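Stefaniia Zinchenko
Mon 2 December

Spent the past fortnight comparing two handheld grippers for collecting demonstrations. My right forearm would like it on record that it was not consulted. Thread.

2/ The contenders: the Molero, which has flat parallel fingers and costs what a decent used canoe costs, and the Harkthorpe, which has a soft notched pad and costs what the canoe's paddles cost. Both have the camera on the body, looking out over the fingers.

3/ The plan was 300 grasps each, same objects, same order. The plan was written by someone (me) who had not yet held a Molero at arm's length for a whole morning.

4/ Weight first. On paper the Molero is the lighter one. In the hand it feels like a kettle, all the mass sitting out past your knuckles. The Harkthorpe is bulkier but it balances over the wrist and you stop noticing it. Then you walk into a doorframe with it and start noticing it again.

5/ Grasping. Of 300 attempts, the Molero fumbled 67. The Harkthorpe fumbled 11. I ran the tally twice, having assumed the spreadsheet was being nice to me.

6/ Before anyone orders a crate of them: nearly all of the Molero's misses were round things. Bottles, jar lids, a lemon. Flat fingers on a wet bottle is a physics lesson with a mop at the end of it. On boxes and folded cloth there was nothing in it.

7/ The V in the Harkthorpe's pad does most of the work. You come in a bit crooked and the bottle finds the middle by itself. Very forgiving. Possibly too forgiving, and I'll get to that.

8/ Things the Harkthorpe can't do: a coin, a playing card, one sheet of paper off a smooth bench. It will crumple the paper with great tenderness. The Molero picks up a card like it's dealing you in.

9/ Cameras. The Molero's lens is narrower and the picture is lovely and straight. Any straight line stays straight. It also loses the object whenever you turn your wrist, which is a thing people do with wrists.

10/ The Harkthorpe's is so wide you get the ceiling, the furniture and your own colleagues whether you wanted them or not. Everything bends. For tracking it's terrific, there's always something in view to hang on to. For my self-esteem as a person with a tidy workspace, less so.

11/ View from the Harkthorpe, pad in the middle, most of the building around it: 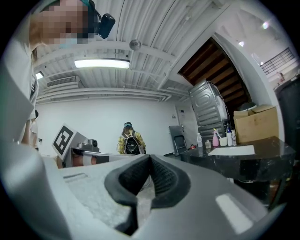 Black V pad, grey body, and a ceiling nobody asked to see. Marker and little camera unit are on the arm, back left.

12/ The body takes up a big slab at the bottom of every image. I was grumpy about that until Panasiuk (the tracking package, very good, documentation written by a cat) let me mask it out in one line. The pad stays in, since you want to know what it's touching.

13/ The ceiling light is the real nuisance. Exposure hunts every time you tip the gripper up, and a black pad against a bright room goes to one flat dark blob. Locking exposure by hand fixed most of it. The Molero locks it by default. Points to the Molero, grudgingly.

14/ Controller corner. Both can talk to the Andico board. The Molero does it over its own cable, with its own connector, with its own little latch that breaks. The Harkthorpe uses an ordinary one you can buy at the hardware store next to the paint.

15/ Latency at the Andico end was up to 243 milliseconds on the Molero until I updated the firmware. After that it behaved. The update tool only runs on a version of Windows I had to go and borrow from my mum.

16/ Now, "too forgiving". If the pad fixes all your sloppy approaches, your demonstrations are full of sloppy approaches. The policy trained on Harkthorpe data swans in at any old angle. Lovely with the V pad on. Put flat fingers on the arm and it swats the bottle across the table with total confidence.

17/ The Molero data is the reverse. Fewer clean grasps, more swearing on the audio track, and the approaches are neat as a pin since you were punished for anything else. I resent this finding.

18/ So what am I keeping? The Harkthorpe for bottles, cups and anything somebody might spill. The Molero for flat stuff and for building character.

19/ In January I'm printing a shallower notch for the Harkthorpe, to see if I can get a bit of discipline back without the forearm situation. If you've already tried it, please tell me how deep you went so I can avoid wasting a spool of colour-matched grey.

20/ Several people asking about gloves. Yes, wear them with the Molero, there's a seam under the trigger. No, I won't be posting the blister.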